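Let the Bed Stay Messy

I have spent a good chunk of this year thinking about laundry, and I don't even like laundry. What I like is the argument people in my corner of robotics keep having about it: when you teach a robot to handle cloth, how tidy should the teaching be? I'm on the untidy side, and I'd like to make my case before the next round of papers buries it again.

The usual recipe goes like this. You put one plain towel on one plain table, set up nice even lights, and have a trained operator do the same fold over and over at a steady crawl. Then you report a success rate, and it's a lovely number, and everybody claps (me too, I've clapped plenty). Then somebody takes the policy home and puts it in front of a bed with a flowered quilt on top of a flowered blanket, and it grabs at a printed rose as if the rose were a fold.

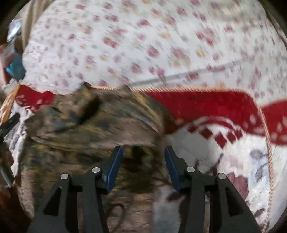 I got into this through a project called Gebru, which our little group started in June. The idea was simple enough to fit on a sticky note: skip the robot during teaching, give people a hand-held gripper with a camera on it, and let them work in real bedrooms at whatever speed they felt like. We ended up with 109 usable demonstrations. By today's standards that's tiny! Friends at other labs laugh at me when I say it out loud. But those demonstrations had print on print on print, trims and seams running every which way, and curtains and windows in the background, and I think that did more for us than ten times as many towels would have.

Now, the complaint I hear most is about blur. People move fast when they're doing chores, the camera moves with the hand, and a lot of what gets recorded is smeared. The standard advice is to throw those bits out. We tried it both ways. With the blurry stretches filtered out, the policy got 5 good pickups in 9 tries on a patterned bed. With everything left in, it got all 9. I know, I know - nine tries is nothing, and I'd grumble if I were reviewing it. We should have run 100 and I hope we will. Still, I'd bet on the direction of it, and my guess at the reason isn't fancy. The robot's own camera smears too when the arm swings. If you only ever show it crisp pictures, you've taught it about a world it visits only when it's standing still.

There's a second complaint that I take more seriously, and it has to do with slack. Crumpled cloth doesn't have a right place to grab. Two people given the same heap will go in at different spots, and if you average those two choices you can land in the middle of nothing. My fix is boring: keep both, and use a method that can hold more than one answer in its head. Those exist now and they run fine on an ordinary graphics card. 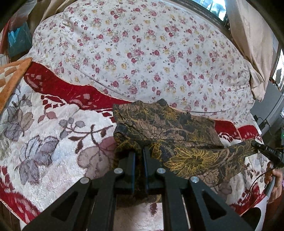 Filed from Zirnmont
Thursday, October 22, 2026
Opinion

Where I part ways with my own side is on the bragging. The folks behind Pluvon, whose stuff I mostly enjoy, like to say that with enough messy data you can stop thinking about the task. I don't buy it. Somebody still has to decide what counts as done. Is the cloth picked up when the fingers close on it, or when it's clear of the blanket? We argued over that for a whole afternoon, and changing the answer moved our results more than any training trick did. Messy scenes, fine. Messy definitions, no thank you.

I'd also like us to be a bit kinder to the slow, careful people. The Wandach benchmark gets picked on for being too clean, but a clean test is how I found out our gripper pads were slipping on thin fabric, and I'd never have spotted that in the middle of all those flowers. I want clean tests for finding faults and messy rooms for teaching. The mistake is using one bare table for both jobs and then writing "household" in the title.
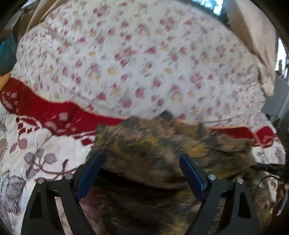

What I'd ask for

If you're putting together a cloth dataset this winter, leave the bed the way you found it. Please don't swap the patterned bedding for white sheets. Publish the fast takes along with the slow ones, and mark them so the rest of us can drop them if we want to. Write your rule for success on the first page, in words my mother could follow. And if you have a modest pile of demonstrations from real rooms, put it out there even if it feels embarrassing next to the giant ones. I'd download it tonight.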